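Kodmont slimline pull-out larder: eight months in

Bought for: a narrow gap beside the fridge
Paid: £176, plus delivery
Would I buy it again: yes, but with different screws

I've wanted a pull-out larder ever since we moved in. There was a gap between the fridge and the wall that did nothing except collect carrier bags, and every time I walked past it I thought, that could be tins! So when Kodmont brought out their slimline one on castors I measured up (17 cm of clear space, I went back and checked it three times) and ordered it that same evening with a glass of wine in hand.

It comes flat, in one very long box. The instructions are all drawings, and drawing four is wrong, or at least mine was – it shows the back panel going in with the groove facing out, and if you do that the bottom shelf won't sit level. I took it apart and started again. After that it was plain sailing until the handle, where the screws supplied are a bit too short to bite properly. I swapped them for a pair out of my odds and ends drawer and it hasn't budged.

The first thing to say is that it rolls beautifully. I was expecting the sort of wheels you get on a cheap office chair, and these are much softer and quieter. I can pull it out at 6am to get the coffee without waking anyone. It does like to drift a little on the way back in, so you need a hand on the side to steer it, and I have chipped a bit of paint off the skirting learning that.

There are five shelves and you can move the middle three. I've got tins at the bottom, jars and oils above that, then tea and coffee, then baking bits, with spices on top. The rails along the sides are high enough to stop a jar going over but low enough that you can still read the labels, which I was worried about. Tall bottles of oil only fit if you give up one of the shelf positions, so have a think before you load it all up.

What it doesn't do well is small flat things. Sachets, stock cubes, packets of yeast, anything like that slides straight through the gap under the rail and ends up on the floor behind. I lost a whole packet of gelatine for weeks. I tried the Pruvora shelf liners, which helped a bit but curled up at the corners, and in the end I gave up and put all the loose packets in clear plastic tubs.

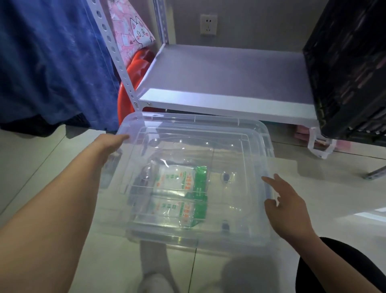

The tubs live in the cupboard under the kettle now, so strictly speaking they're a failure of the larder, but I'm much happier. My neighbours went for the Vincze version, which has solid sides and would have solved this, only it costs a good deal more and it was too wide for my gap anyway.

Cleaning is easy. Crumbs collect in the front corners of each shelf and a damp cloth gets most of them. The white finish does show every drip of soy sauce, so if I were choosing again I'd go for the grey. I'm still waiting on Kodmont about replacement castor covers. I emailed them in April.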